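Print this page | E-mail this page

Ticket 1415 - Dendetti wagon, cold-start rattle after timing chain service
Status: open
Opened: May 18, 2022

Complaint: rattle from the front of the engine on a cold start, lasts two seconds, then gone. Car came back from the Jovden shop with a new chain, guides and tensioner. Their invoice says "noise resolved." I have my doubts, having heard it the very next morning.

Step 1. Checked oil level and grade. Level fine, grade matches the cap. Jovden suggested on the phone that I had the wrong oil in it. They put it in.

Step 2. Pulled the codes. None stored, none pending. I was told this means the chain is good. All it means to me is that the computer has no complaint.

Step 3. Left the car overnight and started it with the hood up. Same rattle, passenger side, high up. Swapped the oil filter for a Van Hecke one with a proper anti-drain valve and tried again the next morning. Maybe a little shorter. I wouldn't swear to it, and I would like it to be the filter, so I don't trust my own ears on this one. 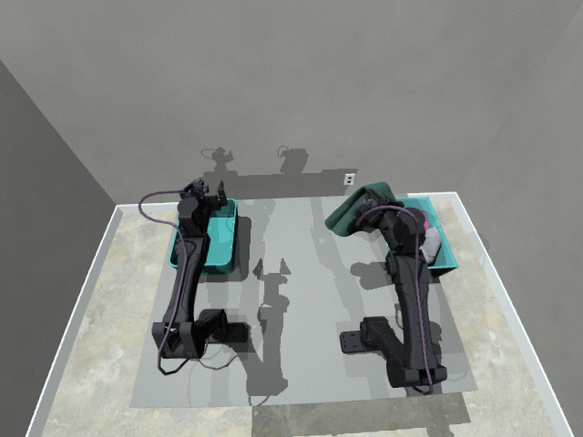
Two black arms over a light gray mat, computer rendering.

Step 4. Asked Troltirness, who supply the tensioner, whether there was a revised part. The reply was a link to the general catalog and a note that some noise is "within normal character." No figure for how much. I wrote back asking for the bleed-down spec and have not had it.

Step 5. Forum advice was to add a bottle of thickener. Not doing that.

Step 6. Drove it 30 miles, parked it for 16 hours, started it again. Rattle present. Parked for two hours, started it, no rattle. That fits oil draining out of the tensioner overnight - it also fits a cam phaser with a worn lock pin, and Jovden never looked at the phasers.

Next: valve cover off, check the phaser lock by hand, photograph the tensioner before anyone touches it. Jovden want the car back for another "listen." They can have it once the cover has been off and I have the pictures.

Print this page | E-mail this page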